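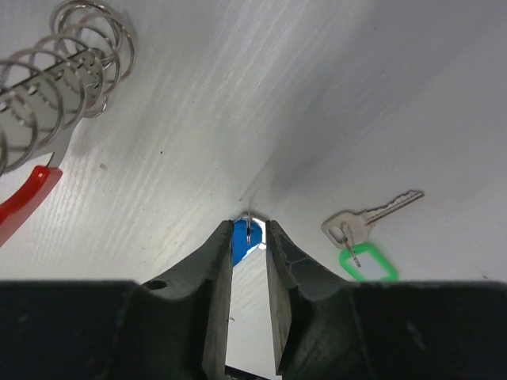
So Metent has put its home internet up again. $13 a month more, email dated 2/18/19, subject line "Good news about your plan". I read it twice looking for the good news.

The good news is a "refreshed" plan. Same speed as the old one. Same modem, which I own. They've changed the name from Essential to Essential Plus, and I suppose the Plus is the thirteen dollars.

I've been with them nine years. You'd think that would get you something. It gets you a sentence that starts with "As a valued customer".

Rang them. Was told the rise pays for "network improvements in your area". Asked which improvements. Tritville, apparently. I don't live in Tritville. I live two towns over and the line still drops out when it rains.

Asked if the line dropping out in the rain was on the list of improvements. Was put on hold. Hold music is a pan flute version of something I used to like.

For anyone saying "just switch to Punero": I looked. Their ad says half price. Half price lasts five months. Then it goes to more than I pay now, and there's a setup fee, and the contract is two years. Read the grey text at the bottom, it's where they keep the actual price.

Also the Punero coverage map colours my whole street in green. My neighbour has Punero. My neighbour comes to my place to send big files.

A few people have told me to try one of those comparison sites. I did, last September. It put the same company first no matter what I typed in. I told it I never stream anything and it recommended the streaming bundle. Somebody is paying for that top spot and I doubt it's me.

Metwally at least lists one price with no bundle. I'd be more impressed if they served my postcode. "Coming soon" has been on that page for as long as I've been checking.

Added up what I paid Metent over the past year, late fee included (their billing error, still waiting on the credit). $878. For that I'd like to be able to watch the cricket through to the end of an over.

Update: they rang back and offered me the old price for another year if I "lock in". Asked them to send the terms in writing before I agree to anything. The bloke said he'd have to check whether they could do that.

Nothing in the inbox yet. I've looked in spam too.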